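My creek, the tannery and one very long meeting

9 March 2021

So I finally went to one of the Hernden water meetings. I've been whining about the creek behind our place since February, when it ran a sort of weak-tea color for two days, and my neighbor Tracey Wragg told me to quit grumbling over the fence and come say it out loud. Fair enough!

The short version: the old Penrose tannery upstream has a permit to discharge rinse water, and the permit says somebody has to test it every 60 days. Every 60 days! I change my furnace filter more often than that (okay, I don't, but I mean to).
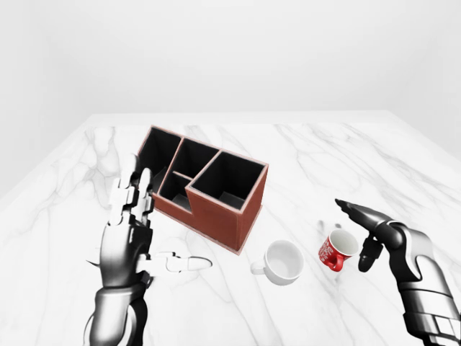
Desk organizer on white marble.

Boyang Wan, who used to run a lab over in Flenivstead, got up and explained what a cheap sensor can do these days. It sits in the outfall pipe and sends a reading every 10 minutes — acidity, temperature, how cloudy the water is. The one he likes is called a Wimo, and a full setup would cost the town $4,000. A man behind me groaned at the price. I thought it sounded like a bargain, but then I'm the one with the brown creek.
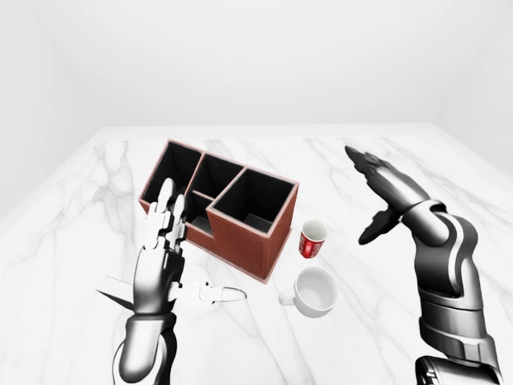

The organizer again, four compartments with black insides.

What bugged me was the argument over who gets to see the numbers. The tannery's person was perfectly nice and said they'd be happy to share a summary once a year. A summary! Tracey asked why the readings couldn't just go up on the town website as they come in, and there was a lot of paper shuffling and then a break for coffee.
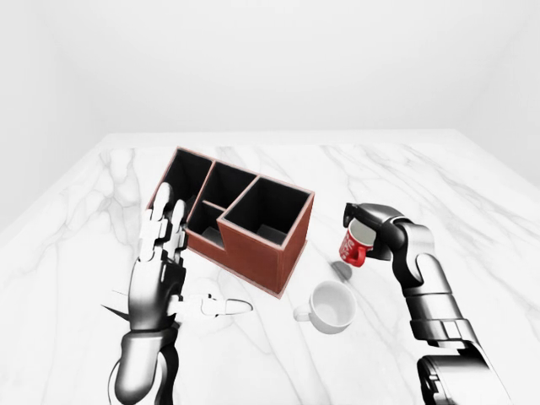 After the coffee we got a sort of answer, which was that the town will write to the state and ask whether the permit can be changed to require live readings. I've also started my own creek log, with a jar sample every morning before work and a note on the rain. Boyang says to write down the time too, so I've gone back and added it where I could remember. If you live downstream of me and want to do the same, leave a comment and I'll send you my sheet.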